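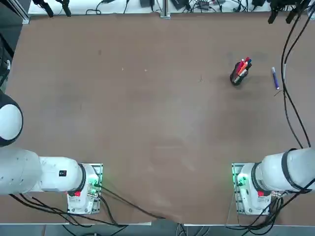 The Pen Cup Problem

I have been thinking about pen cups for the better part of a month, and I'd like to blame Donal Hayes for it. Donal fixes up desks and worktables in a rented unit on Keogh Street, and when I went over to talk to him about wood finishes he waved me off and pointed at the thing on the corner of his bench. It was a cookie tin full of pens. "That's your story," he said. "Go home and find out how many of yours write."

So I did. I sat down on a Saturday morning with a scrap pad and a big mug of coffee and tipped everything out on the dining table (which is where I work, draw, pay bills and occasionally even dine). Out came markers, ballpoints, a glue stick with no glue, a chopstick, and more highlighters than one woman could need. Then I scribbled with every single one. It took forever! The dried-up ones went into a paper bag, and I felt a little pang with each of them, especially a dark green felt tip I'd used to label every jar in my old kitchen.

A pen cup fills up the way a coat closet does. You buy a pack of markers for one poster, you come home from the dentist with a ballpoint, and it all goes in the same place. After a while you can't get anything in or out without three caps coming along with it, so you leave the one you use most lying on the table next to the cup. Mine is purple more often than not. I've stopped fighting that.

What I did fight, for years, was the cup itself. I started with a ceramic mug, which was pretty but heavy, and the bottom of it turned into a swamp of lint and eraser crumbs. Then I had a clear acrylic one that showed every smudge. The one I keep coming back to is plain black mesh, the kind you find in any office supply aisle. Dust falls through, you can hook a binder clip on the rim, and when it gets knocked over it doesn't break or take a chip out of the table. Donal hates mesh. He says it scratches a finish if you drag it, and he's right, so glue a circle of felt to the bottom and don't drag it.

About that finish. Once I'd cleared the table I could see what was under all the stuff, and it was in better shape than I deserved. Faint scuffs, a few pale specks, nothing worse. I'd picked a matte brown top years ago because I liked the color, and I've come to love it for how little it asks of me. A glossy top shows you every fingerprint by noon. On a matte one I wipe with a damp cloth, dry it with an old T-shirt, and leave it alone. Senan Hanrahan, who teaches an evening drawing class two blocks from me, covers his tables with butcher paper instead -- he says the doodles people leave behind are the best part of the job.

I asked Senan about markers too, because he goes through them like popcorn. He stores his flat in a shallow tray. I tried it for a week and lost a whole tray under a newspaper, so back in the cup they went, caps up so I can see the colors. Reds and oranges drift to one side and blues to the other if I'm feeling fussy. Whites go wherever there's room.

Cords were the last thing. Everybody's back edge is a mess, and mine was a bird's nest of chargers and power adapters that I'd pushed as far from my elbows as I could get them. I spent an hour with a roll of hook-and-loop tape and got it down to a slightly smaller bird's nest. I still have 2 adapters that don't belong to anything I own. They're in the drawer, in case.

The cup, meanwhile, is full again. My niece came over with a new set of markers and left them all behind, and they're lovely, and every one of them writes.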